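Home | News | Clubs | Events | Contact

Teaching by hand: an evening with the Nolville robotics club

Last updated: January
14 comments | 57 shares

The robot is called Clamudia, and the students at Nolville talk about her the way other people talk about a slightly dim family dog. She has one arm, a base on wheels and, for now, no idea how to tidy a dressing table. That last part is what the club is working on this term, and I spent a very happy Saturday finding out how.

"We don't write the movements any more," the club's captain told me. She is in her final year and talks quickly, with her hands. "We did that last year and it was miserable - you'd move a cup a little to the left and the whole thing fell over. Now we do the job ourselves, with grippers we hold, and she learns from the recordings."

The grippers are plastic, printed in the club's own workshop, and each one carries its own camera. A good recording, she said, is a slow one. New members always rush. They reach for a thing the way they would at home, and the camera gets a blur and a bit of ceiling.
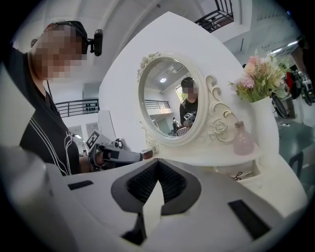

"You have to think like something that has never seen a mirror," said the club's youngest member, who joined in the autumn and has already become the person everyone asks about mirrors. "There's a whole other room in there, and another you. So we record lots of it, from lots of angles, and hope she works out which room is the real one!"

The total so far is 2,057 recordings. It is written on a whiteboard by the door and changed by whoever finishes last. Each one gets watched back by a second student, and the bad ones are thrown out. I asked whether that was dull. "It's my favourite bit," said the boy doing it. "You start to see people's habits. I can tell who's holding it in 10 seconds, even with the name hidden."

All this is aimed at the Cheng Cup, held at Flodham in the spring. Teams are given a piece of furniture their robot hasn't met before, and 3 attempts to put the things on it where they belong. Nolville came fourth last time (with the old hand-written code, and a lot of tape). The captain would love a medal, but what she really wants is to see Clamudia pick up something breakable and put it down again gently.

"She did it once with a plastic bottle," she said. "We screamed so loudly that the badminton people came in."

There are four places left for new members, and no one needs to know any programming to start. The club meets after lessons and again on Saturday mornings. Bring a drink, and shoes you can stand up in for a while.

Share this story | 14 comments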